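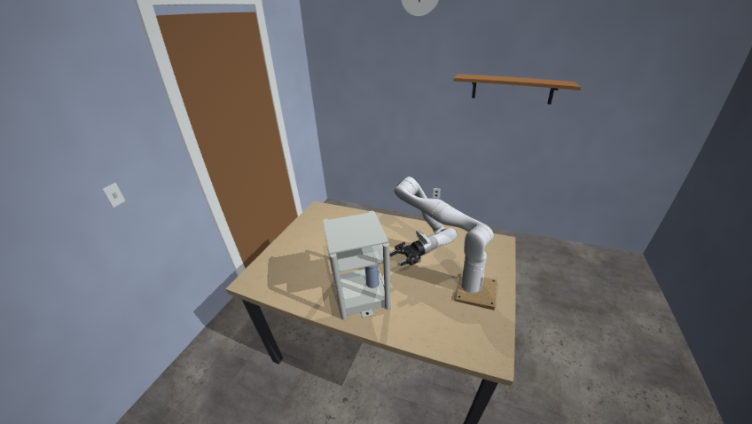

Aurelia Tănase asked in May whether the drying loss reported for the Trarnden reed beds could be a sampling effect, and requested that the method be set out before the next payment is released.

Moisture is now taken at three depths per bed, with samples weighed the same day. Of the 451 samples collected this period, 16 were rejected for torn bags. The corrected loss is smaller than first reported but still present in the two eastern beds — the ones fed by the older inlet.

Sludge delivered to date: 2896 cubic meters. Over 300 meters of perimeter drain have been cleared. The Lotow outfall has not been started; the permit is with the county.

Spending is within budget except for pump hire, which ran long while the Kioko valve was on back order. Þórey Hviid has the invoices.

Next period: replace the east inlet, repeat the May sampling, and submit the drain survey.

Periklis Panagiotou
Friday, June 8, 2018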